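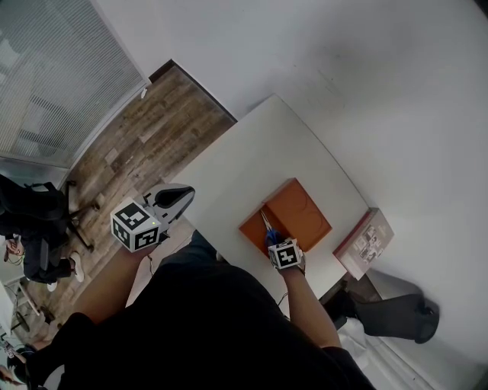
Data collection update: boxes and packaging

The second round of recording for the packaging set finished last week, and it went better than the first. We have 156 usable demonstrations from the round. Another 39 were set aside, mostly for tracking dropouts, and Mahnaz Abbasi is going through those now to see whether any can be saved by trimming the start or the end. Please don't pull them into a training run before she has moved them across.

For anyone who joined after March, the packaging set is meant to cover the small jobs people do with boxes at a table: opening, closing, turning, sliding to one side, holding down with one hand while the other does something. The demonstrator stands at the table and works with a hand-held gripper in the left hand. The right hand is either bare or holding an ordinary tool, and carries a marker cube so its position can be worked out afterwards. There is a marker cube on the gripper as well. We record from the gripper camera and from the head camera at the same time, and both have to be running for an episode to count.

The scissors task was the new one this round. Negin Mousavi wrote the instructions and did the first 15 episodes herself to find out where they were unclear. Two changes came out of that. The start position of the scissors is now left open, where before it was fixed at the near corner of the table. The box can also sit at any angle the demonstrator likes. In the March recordings almost every box was square to the table edge, and the model we trained on them at Orkton did poorly as soon as a box was turned. We would like more variety in the next round too, so if you're demonstrating, put the box down without lining it up.

The main problem with the task is the marker on the tool hand. When the wrist rolls over to cut, the printed face can turn away from the head camera, and then we lose the hand for a second or two. Short gaps can be filled in. Long ones can't, and they made up most of the 39. Yeshi Alemneh has tried the cube in a few positions and thinks the back of the wrist is still the best place for it, provided the strap is snug. Check it between episodes. If it has slipped, straighten it and start a new episode instead of fixing it halfway through.

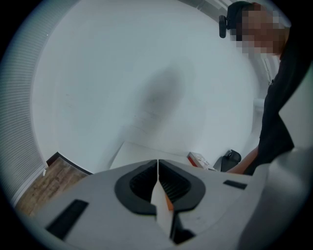 The gripper camera has a very wide lens, and it sees a good deal more of the room than people expect. Faces are blurred when the files are processed, before anyone on the labelling side opens them. If you find a file where the blur has missed someone, close it and send the episode number to Kanyarat Wiriya, who will run it again.

A few smaller items from the same round:

Pause for a full second before you start and again after you finish. The trimming script looks for that pause, and without it the end of the motion is sometimes cut.

Keep the gripper cable on your own side of the table. If it drags over the box it can move it, and the model has no way to know what did the moving.

Failed attempts are fine. If you drop something, pick it up and carry on, then mark the episode as a recovery. We have 91 recovery episodes across both rounds now and they have been useful — the Bahrami policy learned to regrasp from them, which it did not do before.

Wipe the lens at the start of each session. Fingerprints on the gripper camera are easy to miss in the preview and hard to miss in the recordings.

Labelling of the new episodes is under way in Trodby. Each one gets a one-line description of the task and a start and end time for each contact. The wording has been uneven, with the same motion down as "push," "slide" and "move" depending on who did it, so Mahsa Pakzad has put together a short word list. It is pinned at the top of the Trodby project page. Use it for new labels and leave the old ones alone for now. She will convert them in one go.

The next round covers bags and soft pouches, and will use the same table and the same kit. Demonstrators who worked on boxes don't need to repeat the training, but do read the new instruction sheet, as the resets are different. Send Negin the times you can't do and she will build the schedule around them.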